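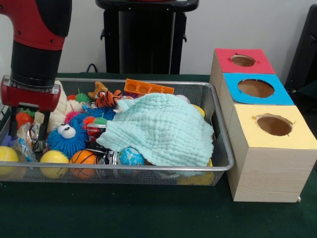 The Choking Module

I failed my first aid course the first time round, and I'd like it on record that I failed it because of a grape.

It was in the church hall at Veltalthorpe, a Friday in April, with the heating stuck on. There were ten of us on the floor and one trainer, Laiba Ghumman, who had the calmest voice I've ever heard and the hardest stare. She'd driven over from Tilness with the whole kit in the back of her car, dummies and all, and by the time I got there she'd sat the babies along the edge of the stage like a very bored choir.

I'd only signed up for my sister. She was expecting in June and kept sending me articles at two in the morning (mostly bath temperatures), and I thought, right, I'll be the useful one for once! I'd paid for it and everything. I'd bought a notebook.

The morning went well. I bandaged a man called Rind so thoroughly that he had to eat his biscuit left-handed. I knew what to do with a burn. I said "cool running water" before anyone else did and Laiba nodded at me, and I'm thirty-eight years old and I felt that nod all the way down to my socks.

Then she gave me a baby, told me he'd swallowed a grape, and said, "Off you go."

I knew it. I'd read the page twice over breakfast. Face down along your forearm, support the head, up to five firm blows between the shoulder blades. But he was heavier than I'd expected, and his head rolled back and he looked at me with those painted eyes, and I just stood there holding him. I think I said "oh dear". I may have patted him.

"He's going quiet," said Laiba.

I burst into tears. Over a doll! Rind put his good hand on my shoulder, and a woman from the playgroup went to find the tissues, and Laiba took the baby off me and did it herself, five blows, quick and flat, as if she were knocking sand out of a shoe. Then she sat him back on the stage with the others.

At the end she called me over while everyone was stacking chairs. I thought she'd want the notebook back or something.

"You froze," she said. "Better in here with me than in your sister's kitchen. I'm at Tilness next Thursday. There's a space."

"Do I have to pay again?"

"No," she said. "But you're first up, and it's the same baby."

So I spent the week practising on a bag of flour. I did it before work and I did it while the kettle boiled - my neighbour saw me through the window once and drew her curtains. On the Thursday I got two buses to Tilness, with flour still on my sleeve, and Laiba was already at the door, holding him out to me by one foot.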